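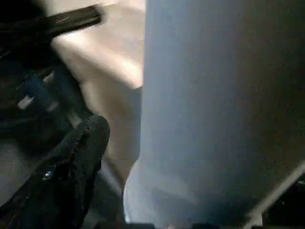
Household Materials, Unit 6: Glazes, Crazing and Why the Mug Leaks
Instructor: Gunvor Söderlund
Fosusville Evening College

Bring these notes to the next two meetings. I print 200 copies a year and find most of them in the parking lot.

Where we left off
Last time we fired clay into something hard and full of tiny holes. A plain flowerpot will hold soup for a while, but you would not want to keep the tablecloth. A glaze is the usual fix: a thin coat of glass melted onto the clay in the kiln.

What is in a glaze
Sand, or something close to it, makes the glass. Left alone, silica wants far more heat than a kiln can give it, so potters add a flux to bring the melting point down. Then comes some alumina, usually by way of clay, which keeps the melted glass from running off the pot and onto the kiln shelf. If you have ever chipped a bowl off a kiln shelf with a chisel, you already understand alumina.

Lead is a very good flux. It melts low, it shines, and it poisons people. Old glazed pots from a flea market belong on a shelf, preferably one without food on it.

Shiny and matte
A glossy glaze cooled with a smooth surface. A matte one scatters the light, often because small crystals grew in it as it cooled. It can also be matte because it never melted properly, and that kind may stain, scratch, or let acids get at whatever is in it. The lemon test: leave a slice on the glaze overnight. If there is a pale patch in the morning, keep pencils in it.

Crazing
Glass and clay both shrink as they cool, and they seldom agree on how much. If the glaze shrinks more than the clay, it is stretched and cracks into a fine net. Sellers call this "character." The opposite fault, where the glaze is squeezed until it flakes off at the rim, is called shivering, and no seller has found a nice word for it yet.

Crazing may show up months after firing. Earthenware slowly takes in moisture and swells a little, and the glaze does not swell with it. The teapot in the Macedo reading is a case of this, although the author blames his sister-in-law for three pages.

Problems to hand in
a. The Zemon bowl weighs 403 grams dry. After a long soak it weighs more. What do you need to know before you can give its absorption as a percent, and why is "more" not an answer?
b. A potter in Drurnon gets crazing on every plate. She decides to put on a thicker coat. Tell her, politely, what will happen.
c. Find one glazed thing in your kitchen with a bare foot ring. Describe the clay in two sentences. Two means two.

Reading: pages 164 onward in the course packet, stopping when you reach the enamel chapter. We do enamel in November, and I would like it to come as a surprise.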